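Gurnbridge Neighbors Help Board > Home & Kitchen > Parties

How do I keep mini pumpkins from going soft before a fall supper?

Asked by Yvonne Gosling
3769 views

Hi all! I'm putting together the tables for our October supper over at the Zumcombe hall, and I went a little overboard at the farm stand (they were so cheap, I couldn't stop myself). So now I have mini pumpkins all over my back porch and the supper is still weeks away. Last year mine got mushy on the bottom and left a brown ring on my mother-in-law's runner, and I heard about it until Christmas.

I've seen people say to wash them in bleach water, and my cousin swears by hairspray. Do I need to do anything, or can I just leave them be? They'll be on green cloth with lavender plates, which I know isn't very fall, but the plates are what I have and I like them. I tried one of the striped orange and white ones next to a plate and I'm kind of in love. Budget for the whole thing is $200 and I've already spent a good bit of it, so please don't tell me to buy fancy stuff.

Also if anyone has opinions on candles I'm listening.

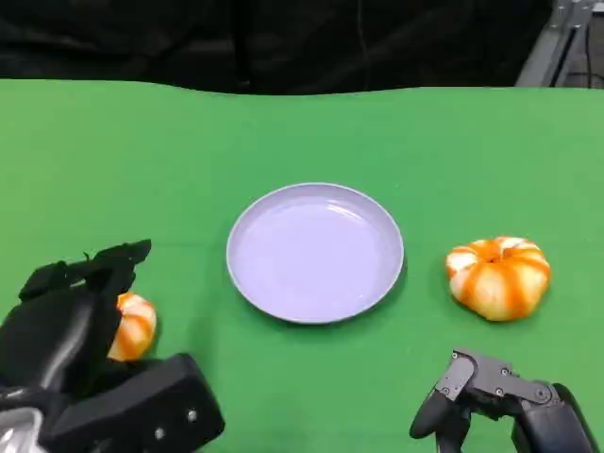
3 Answers

Answer 1 (marked as helpful)
Posted by flindier_porch

I do this every year for our church and I've had minis last clear past Thanksgiving, so don't panic. Where you keep them matters way more than what you put on them. Mine sit in the garage on sheets of cardboard, not touching each other, and I flip them over whenever I go out for the recycling. Kitchen counters are too warm, and a porch is fine till you get a hard frost or a squirrel.

The bleach wash is worth doing. I use a small splash in a bucket of cool water, give them a quick swish and then dry them really, really well. The drying is where people go wrong – water sits down in that little dip by the stem and that's where the fuzz starts. I use an old dish towel and poke the corner in there.

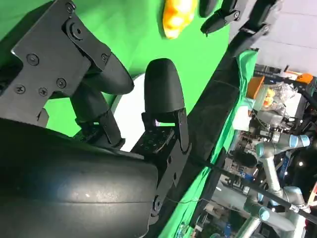
Photo 2 of 4 (tap to enlarge)

Skip the hairspray. I tried it one year and all I got was sticky pumpkins with dog hair on them. And don't pick them up by the stem! Once the stem snaps off you've got an open spot and that one is going to go first. If one does lose its stem, use it up early or give it to a kid to paint.

For the runner situation, cut circles of wax paper a bit smaller than the pumpkin and slide one under each. You can't see them and they saved my good tablecloth.

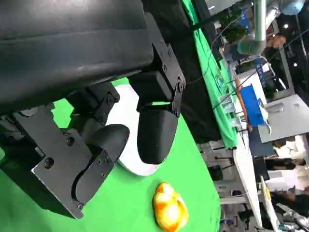 Oh, and check for soft spots with your thumb before you load the car. I once drove nearly 600 miles to my sister's with a box of gourds in the back seat and one bad one at the bottom took out half of its friends. The smell, my goodness.

Answer 2
Posted by Robles_Rd_Mom

Agree with all of that. I love lavender with orange, go for it! For candles I'd stick with the battery tea lights, our hall won't allow real flames anyway and Zumcombe might be the same, so call them. What I do the day of:

1. Put the cloths on first and steam them right there on the table. Bring an extension cord.

2. Set one whole place, plate and napkin and all, then go stand by the door and look at it before you do the rest.

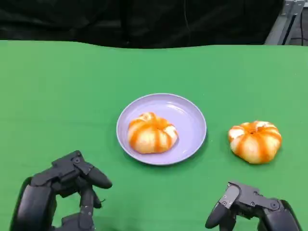 3. Pumpkins go on last, after the chairs are in. Otherwise somebody bumps the table and they roll.

4. Keep a few extras in a box under the dessert table in case one turns up soft on Sunday.

Answer 3
Posted by guest

just buy the fake ones, mine are from like 2000 and still fine

Comment from Yvonne Gosling
Thank you! Bleach bath is happening this weekend. Going to move them into the garage tonight, I never even thought about squirrels.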